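Este sitio utiliza cookies propias y de terceros. Aceptar | Configurar

¿Merece la pena el kit de dos brazos de Grimbridge para doblar toallas?

Hola a todos, y perdonad el rollo. Llevo un pequeño alojamiento rural y estoy mirando el kit Crichton, el de Grimbridge, que sale por 1.859 euros sin la mesa. Me hace muchísima ilusión, pero no sé si dobla bien toallas de tamaños distintos o si acabaré yo repasándolas todas. ¿Alguien lo tiene?

Respuesta 1 (más votada)
Lo tengo desde octubre y le he cogido cariño. Con dos brazos trabajas cada lado de la toalla a la vez, y en las de mano se nota mucho.
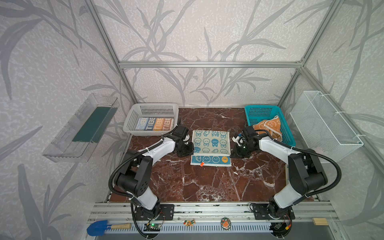

Eso sí, cuenta con dedicarle tardes: yo grabé 269 demostraciones antes de quedarme contento, y con las de baño grandes todavía me deja alguna esquina torcida. La pinza de repuesto me costó 100 euros más (ay). El soporte contesta rápido, menos los martes, vete a saber.

Respuesta 2
Mira también el de Barkden, un solo brazo, 638 euros. Más lento pero para empezar vale.

Respuesta 3
yo las doblo a mano viendo la tele

Última actualización: octubre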